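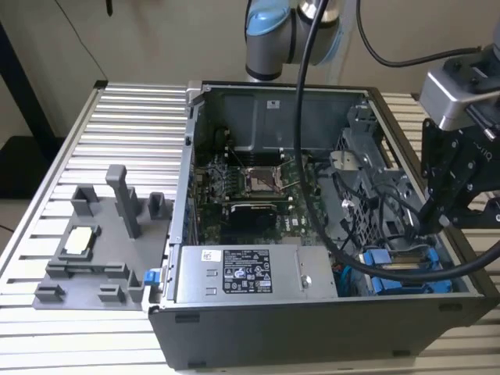

The old tower on its side, panel off and no processor in the socket

Old office desktop: fix it up or let it go?
Jitside Community Boards > Home & Hobby Computing
16 replies

plumcobbler
January 9, 2023

Hello everyone, and a happy new year to those I haven't bumped into yet! I've got a question that is half about computers and half about my own stubbornness. Back in December my mother-in-law decided she wanted to get all her recipes and family letters typed up and scanned in one place (there are boxes and boxes, bless her), and she asked if I could find her a computer "with a proper keyboard." My first thought was to get an old office desktop going again, with a new processor and a solid state drive, and spend 200 dollars at the very most. My husband thinks I should just buy her one of those little Denetti boxes and be done with it.

She won't be playing games or editing movies. She needs a word processor, a scanner that behaves itself, email, and the crossword. I'd love to keep one more machine out of the landfill, but I also don't want to become her full-time repair person.
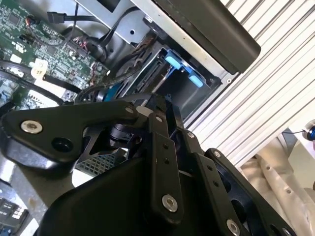

The other thing on my mind is the electric bill, which she watches like a hawk. I've read that the small ones sip power next to a full-size tower, but for somebody who turns it on after lunch and off before supper I can't imagine it matters all that much. Has anyone here measured theirs?

Share (3)

old_ledger

Fix it up, fix it up! I've kept office machines going for years and they're wonderful for exactly this kind of work. They were built to be serviced, parts are cheap, and a used processor of the right family costs less than a nice dinner out. Put 16 gigs of memory in it and she'll never once complain that it's slow. As for the power bill, for a few hours a day I wouldn't lose any sleep.

tansyfield

I'm going to disagree with old_ledger, and I say that with affection. I went down this road for my dad. The parts were cheap, yes, but then came the fan noise, then the wireless adapter, then the old scanner with no driver, and by the end I'd spent more than a new small machine would have cost, plus every Saturday-type afternoon I had. If it's a gift for somebody who lives across town, buy the thing with a warranty.
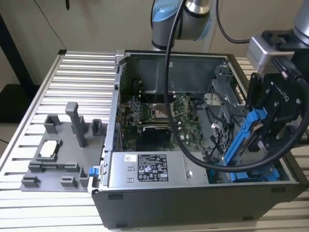 Kátia Marinho

I think you're both right, and it depends on how far away she lives! My aunt is two doors down, so a rebuilt one was no trouble at all, and I rather liked the excuse to go over for coffee. What I'd worry about more is the letters. Whatever you buy, please get an external drive too and make copies. I picked up a secondhand one at the Prado shop in Humov for 40 dollars and it has saved us more than once.

plumcobbler

Oh, thank you, the backup drive hadn't even crossed my mind. She's a ten minute drive, for what it's worth. So if I do go the repair route, what order would you do things in?

old_ledger

Glad you asked! My usual order goes like this:

1. Look up the exact model and check which processors the board supports before you spend a penny.

2. Blow the dust out, take your time over it, and then sort out the drive. A solid state one makes the biggest difference you'll feel day to day.
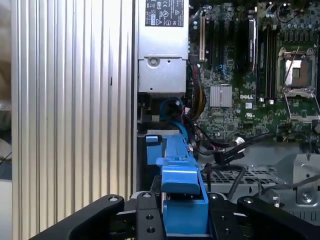 3. Fit the processor with fresh paste, then the cooler, and start it up with only a keyboard and monitor attached.

4. Install everything, then plug in the scanner and scan a few real letters before it goes to her house.

tansyfield

Number 4 is good advice whichever way you go, I'll give you that. I still say price it all out on paper first, and put your own hours on the list.

plumcobbler

Fair enough! I'm going to write up both lists tonight and let my husband be the judge, though I have a feeling I know which one I'll be rooting for. Will report back once she's picked out a keyboard.

Share (3) | 16 comments

Related threads
Best way to scan letters on thin paper
Quiet fans for a bedroom computer
Large-print keyboards your parents really use
Where to take old monitors in Humov

Contact us | © Jitside Community Boards | Back to top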